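Skinner Puts a Price on the Sandwich Bag

The town of Skinner will start charging for plastic bags in July, and it has managed to define "bag" so broadly that your lunch may be taxable.

The ordinance passed late in the evening after 2 hours of debate, most of it spent on whether a bread sleeve counts. It does. Stores will collect a nickel per bag, and the town expects to spend 3200 dollars on signs explaining why.

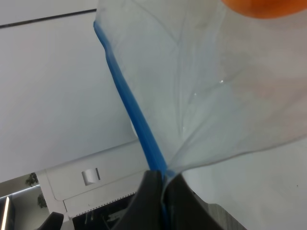 Magnus McIver, who runs the Dravum deli on the main street, read all of the ordinance at his counter and found the part that worries him on the second-to-last page. Grocery sacks are covered, as everyone assumed. So is any clear bag with a zipper seal, the kind with the blue strip along the opening, if it leaves the store with food in it. McIver sells pickles that way – 700 bags last summer – and would like to know whether the pickle juice is exempt.

Council member Zachary Girard, who wrote the measure, said the wording was deliberate. Asked whether a customer could bring a used zipper bag from home, he said yes, provided it was clean, and then asked for time to check what the ordinance meant by clean.

The neighboring town of Gimen passed a similar rule last year and collected 2166 dollars. It has since bought a new sign.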